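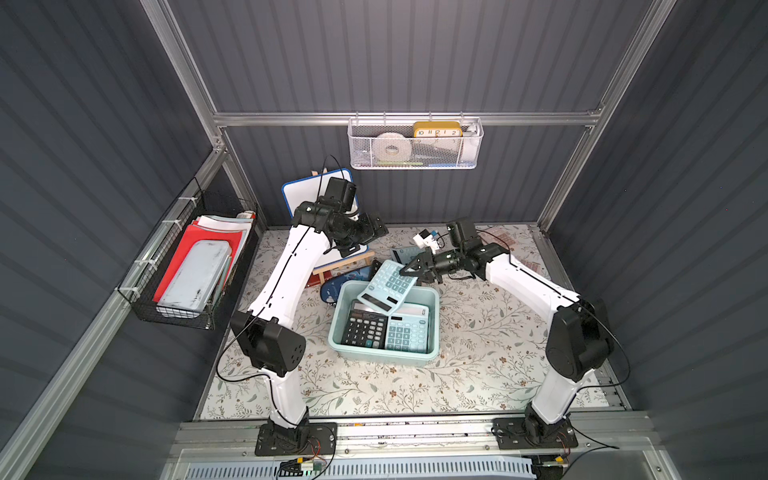

Calculator Check, Before They Go Back Out
Posted 10/2/25 by the Plollari supply desk
11 comments | 3 shares

I do this check on our loaner calculators twice a term and every time somebody asks me what on earth there is to inspect on a calculator. Plenty! So I'm putting my list up with my comments next to each item, and you can borrow whatever you like.

1. Everything out of the basket, one at a time. OK
I used to tip the whole lot out on the table. Don't. I cracked a display that way and felt bad all day.

2. Case and corners. OK, one note
Run a thumb all the way around the edge, front and back. I'm feeling for splits, sharp bits and spots where the two halves have started to come apart. The light blue ones show pencil marks like crazy (the black one could be filthy and you'd never know, so wipe it anyway). One corner had a rough nick. I smoothed it with a nail file and it's fine.

3. Battery door. FIX
Shut, and no wiggle. One door was being held on with tape, which I don't allow, so that calculator stays with me until I find a proper door for it. If you've got little kids in the building, please be extra fussy on this one. Button cells are seriously dangerous if swallowed and I won't send anything out with a door that pops open.

4. Battery contacts. OK
Open it up and look for white or green crust. If there's crust, put gloves on, take the battery out and put the calculator in the reject box. I know people clean them up with vinegar, and good for them, but I'm not doing it for a loaner.

5. Every key, pressed once. OK
Yes, all of them. I go along the rows left to right and say the number out loud, and I don't care who hears me. Sticky keys get a barely damp cloth, never a spray.

6. Test sum. OK
500 divided by 5, then take away 3. You want 97. Then clear it and make sure it really clears. I had one in December that kept hanging on to the last answer, and it took me half an hour to work out why my totals were nonsense.

7. Display. OK
Tilt it back and forth under the light. Missing segments are the sneaky ones, an 8 can look like a 6 and you'd never catch it.

8. Basket. OK
Wash it with dish soap, dry it, and check the rim for cracks. Plastic rims get brittle and they'll catch your fingers.

9. Label and sign. OK
New Stanix labels this time, the old ones peeled. Stick them on the back, clear of the battery door!

Next check is after the Statville loan comes home.

Comments

hunt_mathroom: Do you bother with the solar ones? Ours have no door that I can find.
Reply from the supply desk: I do! Skip 3 and 4, and cover the panel with your hand while you're doing 7.

pencilcase: The tape thing. Guilty. Going to look at ours tomorrow.

rowB: My test sum is 11 times 11 but I like yours better, it uses more keys.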